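From: Canan Kaplan
To: Suketel users list
Subject: Re: Suketel 2 word lists on the tablet

Gerardo Bellini wrote:
> Has anyone moved their saved words over to version 2 yet?
> I have 196 of them and don't want to type them in again.

Hi Gerardo,

I did it last night and it was so easy! Open your list, tap Share, pick "Save as file," then open that file in the new version. All my notes came along too (even the messy ones), and the flash cards now flip with a swipe, which I love. Daniyal's Turkish list has 17 new verbs on food and cooking, so grab that while you're at it.

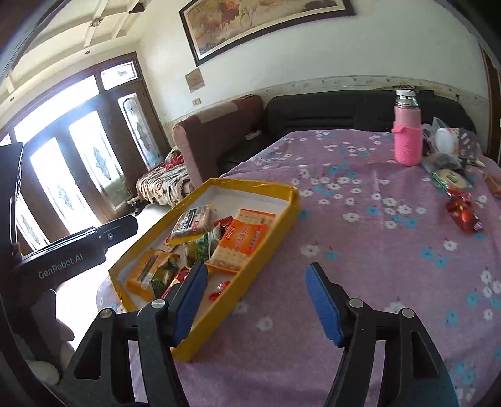
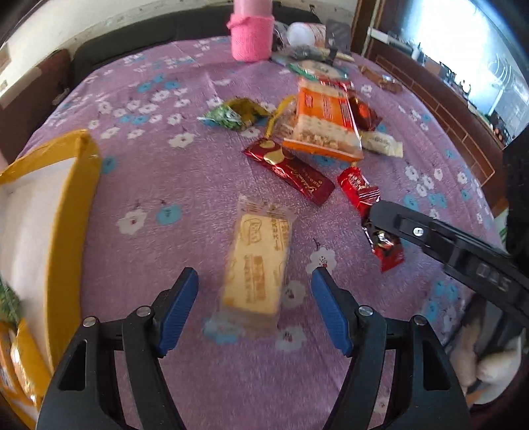 Does the file keep the folders?

It keeps the top folders, but anything inside a subfolder lands in one long list called Imported. I had 13 words to drag back, a couple of minutes' work.

Elisa is testing the audio part in August and would like a few more ears, especially for Italian. Write to her on the list if you want in!

Canan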